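Inside the power budget of Lamow's Rondley sensor node

Lamow's Rondley is a battery-powered sensor node built on a four-layer board, with a Cortex-M33 microcontroller, a sub-GHz radio and 2 MB of external flash. We spoke to the hardware lead at the company's Trarnadia office about the second board revision, which entered small-scale production in March.

The first question was the sleep current. Revision A drew 400 nA more than the calculation allowed, and the team spent several weeks on it. "We looked at the regulator first, as everybody does," the engineer said. "It was within its data sheet figures. The leakage came from the flash chip select line, which was left floating when the controller went into its deepest mode. We added a pull-up and the extra current went away."

Firmware had a part in it as well. The node runs Laur, the company's own scheduler, and early builds put the pins into their sleep state after the clocks had been stopped. The order is now reversed.

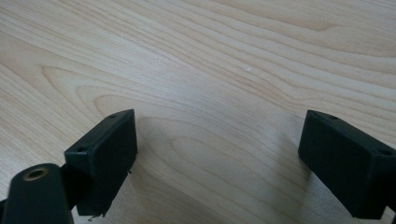

The regulator was replaced anyway, for a different reason. The original part was a buck converter with poor efficiency at light loads, and the node spends nearly all its life at light loads. The new one has a lower quiescent current but needs a larger inductor – the board grew by 2 mm on one side to fit it. "The enclosure people were not pleased," the engineer said. "They had already cut the tool."

Radio range was not changed between revisions. The matching network uses the same values, and the antenna is still a trace on the board. An external connector was considered and dropped on cost. Customers who need one can order a variant with a U.FL footprint fitted, in lots of 100.

Asked about debugging, the engineer said that the ten-pin header had been replaced by bare pads for a spring-loaded cable. "It saves a part, and you can still get at it once the board is in the case. You do need a steady hand."

Board support files for revision B are in the Laur repository, together with the schematic as a PDF. The layout files will not be published. Revision A boards can run the new firmware, but the pull-up has to be added by hand at R14.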